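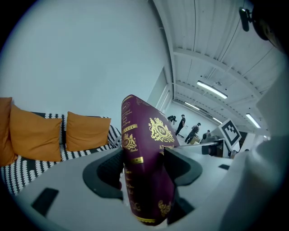
Has anyone used the Fisis hand-held gripper kit for heavy hardbacks?

Posted by Asmaa Tahiri, April 12, 2020

We are pricing up the Fisis kit from Clokum to record demonstrations of books being picked up, turned and put back. It would be for a small library project in Dulenthorpe. The quote is £2,131 for one gripper with camera mount, the marker cubes and a year of their upload service. Our test objects are mostly big old hardbacks with cloth or leather-look covers and gold on the front.

My worries are grip and tracking. Will the soft fingers hold a thick book upright by its lower part, or does it swing? And does the tracking cope with plain white walls? Clokum sent a brochure but it only shows cups and fruit.

Juniper Rosenthal

We bought one in August and have used it nearly every week. The fingers are fine with hardbacks up to the size of a family cookery book. They curve round the edges of the cover, so you get more contact than you would with flat jaws.
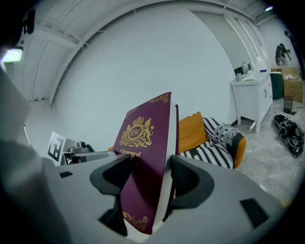 Weight matters more than size. Our kitchen scales put the heaviest book we manage comfortably at 560 grams. Above that it starts to tip in the fingers if you move quickly, and your wrist will complain before the kit does. Squeeze first, wait a second, then lift. Gold stamping has not rubbed off on any of ours, but I would not try it on anything valuable.

On tracking, plain walls are a nuisance. Stand a printed marker card somewhere near where you work and leave it there for the whole session. A patterned sofa or rug helps too. We lost 35 recordings out of our first 80 before we did this, and hardly any since.
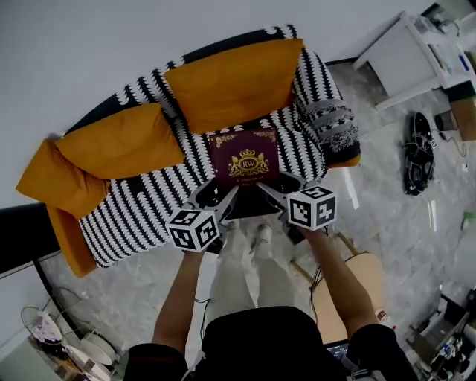

The cubes on the jaws need to stay in view of the head camera, so keep your forearms low and to the sides. Sort the cable out before you start. I run mine along the handle with two bits of tape.

The upload service is slow in the evenings. I would ask Clokum for a price without it.

Hajji

never used it with books but the fingers do wear, get a spare pair with the order. delivery was quick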